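How do you make a white table at the bottom of the stairs look nice?

Posted by stirndale_kev

We've got a lovely long hallway with wooden stairs at one end and a white table by the wall. I've put a vase of flowers on it (artificial, pale blue and white) and I'm hooked, I want to keep going! So far I've been trying it with a small black-framed picture, and things keep getting moved about.

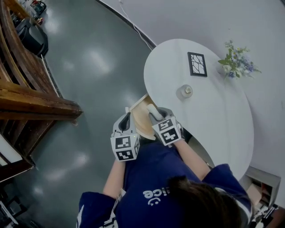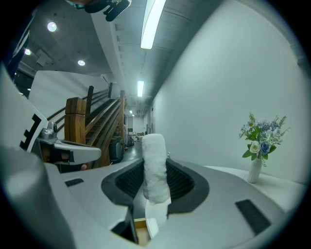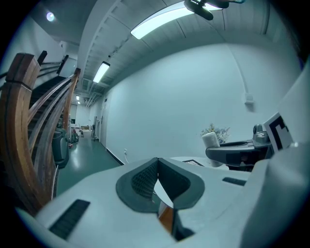

My budget is £20, or a bit over if something is really gorgeous. Would you hang the picture or stand it up on the table? Does a tray work in a hallway or is that more of a coffee table thing? And do I need a lamp? The wall is very big and very plain and I don't want everything to look lost. The post also lands there every morning, so whatever I do has to leave room for it.

Carmela Pagano

Oh I love this sort of job! Keep the flowers, blue and white next to warm wood is such a happy mix. I'd stand the picture up and lean it on the wall, a little behind the vase so the two overlap. Small pictures hung alone on a big wall look a bit sad, but leaning they're great, and you can swap them when you get bored (I do mine every September).

Yes to a tray! Wood would pick up the colour of the stairs. Put keys and post in it and suddenly the mess looks like you meant it. Then leave a good stretch of table bare. I did my mum's hall for 4 pounds this way, all charity shop finds, and she still shows visitors.

One more thing, fluff up artificial flowers now and then. Bend the stems outwards and give the petals a go with a hairdryer on cool, dust flies off them.

tshabalala_home

Lamp, definitely. Get a rechargeable one so there's no cable. Mine's been going 2 years and it makes coming downstairs at night so cosy.

pretach166

Big mirror! Not sure you'll get one for £20 though. Try the tip shop.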